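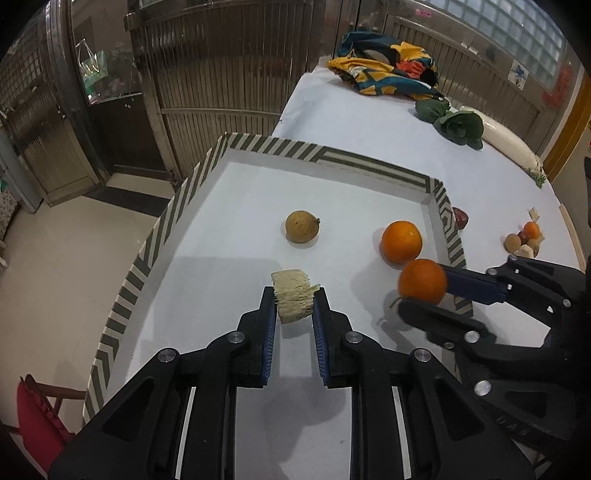 1/ Moved into the new place in Closholm in June and finally have a kitchen with a window. Rent went up, commute went down. 16 minutes on the Stakar line now.

2/ The building has 14 units and one laundry room. Sign-up sheet is on the door. Evenings fill up first, so I go at 6 am.

3/ Leen Bitar on the second floor told me the Sorensen Street market beats the big store for onions, rice and eggs. She's right about the eggs.

4/ Deposit from the old apartment still hasn't come back. Sent a second letter. Will post when I hear.

5/ If anyone wants a bookshelf, mine doesn't fit. Free, pickup only.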